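3.2 Floor condition and fixed hardware

The second part of the survey dealt with what sits on or is fastened over the floor covering in shared workrooms. Floor plans at the Rundano site list 163 rooms by area and covering type but say little about fittings, and cleaning staff reported that fittings decide how long a room takes. Rooms were therefore recorded by covering, by fixed hardware, and by anything lying across the walking surface.

Carpet tile was the most common covering. In the older wing it is gray with a woven pattern, and single tiles differ slightly in shade where replacements were laid beside originals. The difference has no effect on cleaning, but it makes the seams easier to find, and seams were used as reference lines when the position of a fitting was noted. Metal plates were entered under one heading regardless of use.
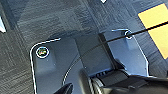

Figure 4. Metal plate with two round fastening points over carpet tile; black cable and yellow patch at upper right.

Cables were scored separately from plates. A cable crossing open carpet was given one point, and a cable crossing both carpet and a plate was given two. Figure 4 falls in the second group. Yellow patches on the carpet were logged but not scored, as the site has no written rule for their use and staff gave different accounts of them. Bonier and Pascual tiles were not separated in the analysis, although purchase records would allow it.

Hardware with more than one plate was harder to classify. The form had a single line for fasteners, and recorders disagreed on whether facing plates should be entered once or twice. After the first 5 rooms the rule was fixed: each plate with its own visible fastener is one entry, whatever it is joined to.

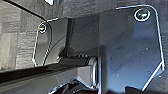
Photo: Bethel Mamo / Fundside

Two dark gray plates facing each other, each with a round fastener near the top, give two entries under this rule. Small pale specks on a plate face were entered as "surface marks," with no attempt to tell dust from scratches or holes. An earlier version of the form asked for that distinction, and the answers were too uneven to use.

In total the forms produced 2,228 entries, of which plates and cables made up the larger share. Entries were checked against the room list in September, and those with no room number were dropped. Cleaning times for the same rooms are given in Section 3.3.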